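**Bornham adopts renewal plan for Hevau district**

2019-07-07 – Bornham has adopted a renewal plan for Hevau, the housing district laid out in the late 1960s on the town's eastern side. The plan covers 1,088 homes in 8 slab blocks and the low-rise terraces between them. It replaces a 2011 outline that assumed full demolition of the northern half.

Under the new text, six of the blocks stay and are refitted. The other two, both next to the rail cutting, come down and make room for 453 new units in buildings of four to six floors. The net gain in housing is smaller than in the 2011 outline, but the existing street grid and the separated footpaths remain in place. The footpath network was entered on the municipal heritage register last year, which limits where new foundations can go. 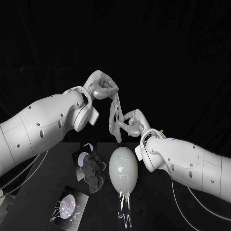

Candela Cuesta told the planning hearing that the register entry protects the paths on paper but says nothing about the ground floors facing them, most of which are storage rooms with blank walls. She asked for a rule on doors and windows at path level. A version of that rule is now in section 4: at least one entrance for every 72 feet of frontage on any path wider than ten feet.

Design work for the refit is split between two offices. Kallio has the blocks, including new stair cores, exterior insulation and elevators that stop at every floor. The present elevators stop only at alternate landings. Onex has the open space and drainage. Its drawings move surface parking out of the inner courts to the edge of the district and turn the old service road into a bus and bicycle route.

Density was the main point of dispute. The district was zoned for a single household type, and average occupancy has fallen since the first residents' children moved out. The plan allows large apartments to be divided, subject to a minimum unit size, and permits ground-floor workshops and offices in all retained blocks.
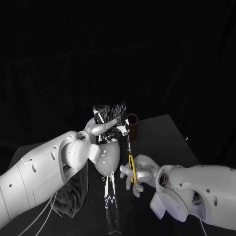
One written objection argued that dividing apartments would bring in short leases and leave the remaining families with fewer neighbors they know. The response attached to the plan caps divisions at one in five apartments per stairwell – a figure to be reviewed after the first two blocks are complete.

Tenants in the two blocks marked for demolition will be offered homes elsewhere in Hevau before work begins. Rents in the refitted blocks are frozen during construction. No rent level has been set for the period after that.

The full plan and the section drawings are on display at the Bornham planning counter through the end of August. Tender documents for the first stair core follow after the display period.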